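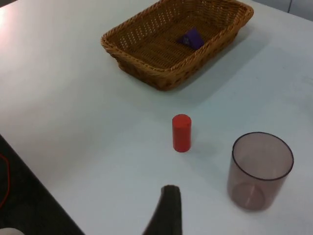
A woven wicker basket, a plastic cup and a small red cylinder on a white tabletop.

Wondwood basket weavers find a new home above the bakery

WONDWOOD – After a long winter of meeting in one another's kitchens, the Wondwood basket weaving circle has a room of its own again, and anyone who has been meaning to learn is warmly invited to climb the stairs and give it a try.

The group began its spring season in March on the second floor of the old Ziółkowski bakery building, up a flight of steps that smells of rye bread until well past noon. The bakery family offered the space at a very friendly rent when the circle lost its former spot in the grange hall, where the roof repairs are now expected to run into the fall. It is a bright room with tall windows facing the creek, and it has a deep sink in the corner, a bigger blessing than it might sound, as anyone who has carried buckets of soaking reed across a parking lot will tell you.

The circle has 26 regular members this year. The youngest is still in middle school and comes with her grandmother, and several of the others have been weaving together since the days when the supplies arrived by mail in a coil the size of a truck tire. Some come every week, some come when the garden allows, and a few admit they come mostly for the coffee – though even they tend to go home with something finished by the end of the season.

Beginners start with a low tray basket, the sort that ends up holding dinner rolls or the day's mail. The course runs 6 evenings, starting at 7 p.m., and the fee of $62 covers the reed, a bone awl to keep and the use of the circle's clamps and cutters. The first evening is given over to laying out the base, and the sides usually go up on the second and third. The border is saved for last, and there is plenty of good-natured grumbling over it every year, even from people who have woven dozens. 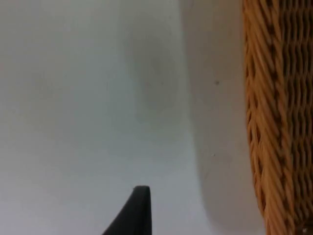

More experienced weavers may use the room in the afternoons, and there is talk of a willow weekend later on. The willow would come from Vukia, the small farm out past the mill that planted its first rows a few years back and now has more than it can sell at the farm stand. Members helped with the cutting there this winter, in weather that a good many of them are still talking about, and the bundles are drying in the barn.

The supply shop Rikance, across the street from the bakery, has agreed to keep a shelf of reed, waxed thread and dye for the circle, so that nobody has to drive to the city when a project runs short at the wrong moment. Members get a small discount, and the shop will also take finished baskets on consignment through the summer.

There are still places in the next beginner course. Sign-up sheets are at the bakery counter and at Rikance, and those who cannot manage the stairs are asked to leave a note with their name, as the bakery has offered its back table downstairs once the morning baking is done. New weavers should bring an old towel, a pair of sturdy scissors and a mug. Coffee is on at 6:30, and there is usually bread.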